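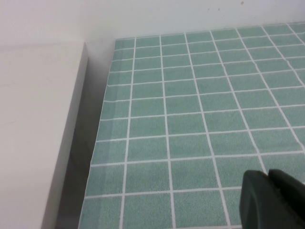 Section 4. Laying the table mat

The Niller tile-print mat is supplied rolled. It can be used on any flat tabletop. Read this section through before you trim anything.

Before you start

You will need a tape measure, a straightedge, a utility knife, a dry cloth and a cutting board or scrap of heavy cardboard.

Clear the table and wipe it down. Let it dry fully. Crumbs and grit under the mat will show through as bumps.

Steps

1. Unroll the mat face down on a clean floor and leave it for 16 hours. Put a book on each corner.

2. Turn the mat over and lay it on the table with the long side toward the wall.

3. Line up a grout line with the front edge of the table. Do not use the wall as your guide. Few walls are straight.

4. Measure the depth of the table at both ends. If the two figures differ, mark each end separately and join the marks with the straightedge.

5. Slide the cutting board under the mark. Cut with 2 or more light passes of the knife.

6. Smooth the mat with the dry cloth, working from the middle out to the sides.

CAUTION: Cut away from your body. Never cut directly on the tabletop.

Note: If the table is wider or narrower than a full number of tiles, the last column will be a part tile. Put it at the side where it bothers you least, or next to a cabinet.

Ripples

Small waves near an edge usually settle in a few days. If they don't, lift that side, roll it loosely against the curl for an hour and lay it back down. Do not iron the mat or use a hair dryer on it.

Care

Wipe with a damp cloth and mild dish soap. Keep hot pans off the surface.

Laitinen, Mostville | Spare parts and returns: ask for Lempi Aaltonen | Guide 1476, July 2023 | Back to top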